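Urna (software)

Urna is an open-source software package for planning and running robot handling of cloth and other soft goods. It takes camera input, builds a rough model of how a piece of fabric is lying, picks a place to grasp it, and sends motion commands to the arm. The package was started by Jordan Haslam and is maintained by the software firm Harance. It is written mostly in C++, with a Python layer used for configuration and for training its vision models.

Contents
History
Design
Perception
Planning
Control
Wrist views
Tooling
Limitations
See also

History

Haslam wrote the first version of Urna as a set of scripts for folding towels on a single arm. The scripts had no common interface, and each one held its own camera settings and its own list of waypoints. In November of the following year the scripts were merged into one program with a shared grasp planner, and the name Urna was used for the first time.

Harance took over maintenance when Haslam joined the firm. The first release under the new arrangement dropped the old waypoint format, which broke most existing setups, and a converter was added later after complaints from users. Version 9 was released on 2024-04-20. It replaced the earlier color-based segmentation with a learned model and moved the planner to a separate process, so that a crash in the vision code no longer stopped the arm in the middle of a move.

Design

Urna is divided into three parts, called the reader, the planner and the driver. They exchange messages over a local network connection and can run on different computers. The reader handles images, the planner chooses actions, and the driver talks to the robot hardware. A fourth program, the recorder, stores everything the other three send to one another.

Settings are kept in a single text file for each work cell. The file names the arm, the cameras, the size of the work surface and the limits on speed and force. Urna will not start if a force limit is missing.

Perception

The reader labels each pixel as cloth, work surface, gripper, packaging or unknown. The packaging class was added in version 9. Before that, clear bags were often labeled as work surface, and the planner would try to move the fingers straight through them.

Once the cloth is labeled, the reader looks for edges. It sorts them into three kinds: outer edges, where the cloth ends; folds, where the cloth turns back on itself; and seams, where two panels are stitched together. Folds and outer edges look much alike from above, and telling them apart is the main source of error. The reader uses the shadow under the edge as one clue and the direction of nearby wrinkles as another.

Dark fabric is treated separately. A black garment gives the camera little contrast, so the reader raises the exposure and takes a second image before it labels anything. The brighter image washes out pale surfaces, and the two are merged with the garment taken from one and the surroundings from the other.

Labels and tags are used as landmarks. A sewn label usually has a sharp outline and a color that differs from the cloth, which makes it easy to find again after the fabric moves. The reader does not need to read the text on it, though a size letter can be passed along to a sorting program if one is connected.

Planning

The planner scores up to 1000 possible grasps for each image pair and keeps the highest. The score combines the kind of edge, the room available for the fingers and the distance the arm has to travel. Grasps close to packaging lose points, and grasps that would need a finger to pass under a bag are dropped.

Plans are short. Urna plans one grasp and one move, carries them out, and then looks again. Haslam has described this as a practical choice – a longer plan is usually wrong by its second step, as the cloth has already settled into some other shape. An optional mode called Tastico plans several moves ahead for flat, square items such as napkins and pillowcases.

Control

The driver runs the arm under force limits. As the fingers come down, it slows the arm until it feels contact or reaches the expected height of the work surface. If contact comes early, the driver stops and asks the reader for a new image.

Closing force is set by fabric type. Thin cloth is held lightly and checked for slip by comparing wrist images taken before and after the lift.

Wrist views

Most Urna cells have one fixed camera overhead and one on the wrist. The overhead camera is used to find the item and choose the general area for a grasp. The wrist camera takes over for the last part of the approach, when the arm itself blocks the view from above.

Wrist views show a small area in detail. Collars, labels and stitching can be made out, but the overall outline of a garment is often lost. Part of a finger may be in view too, and it has to be separated from the cloth, a harder job when both are black. Glare on clear plastic is another common problem, since bright spots can be mistaken for edges. The reader masks the brightest spots before it starts its edge search.

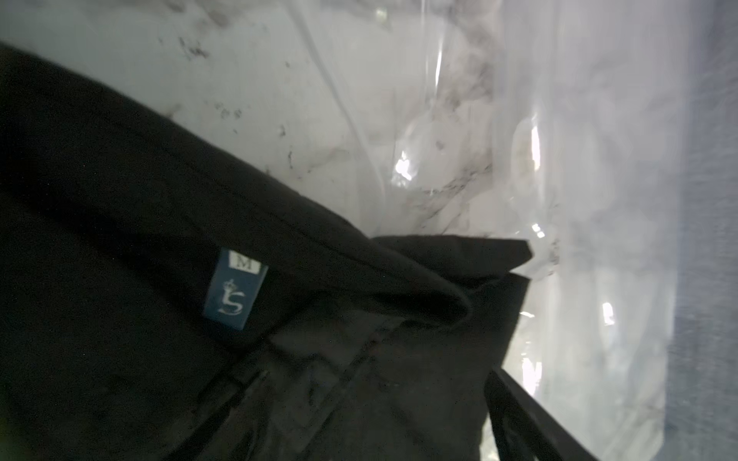
Tooling

The recorder writes a log that can be played back at any speed. During playback the planner can be run again with different settings, and its new choices are drawn over the old ones. The standard test set contains 1559 recorded approaches, and every change to the planner is run against all of them before it is merged. A smaller set of 97 is used for quick checks on a developer's own computer.

A labeling tool is included for people training their own models. It lets the user draw along an edge and mark it as an outer edge, a fold or a seam. Unclear edges can be left unmarked and are skipped in training.

Limitations

Urna has no model of what is inside a pile, and it handles stacked garments one visible layer at a time. It does not work well on knitwear with large holes, and shiny linings are sometimes labeled as packaging. Two-arm operation is supported only when both arms are run by the same driver.

See also
Cloth manipulation
Grasp planning
Image segmentation
Force control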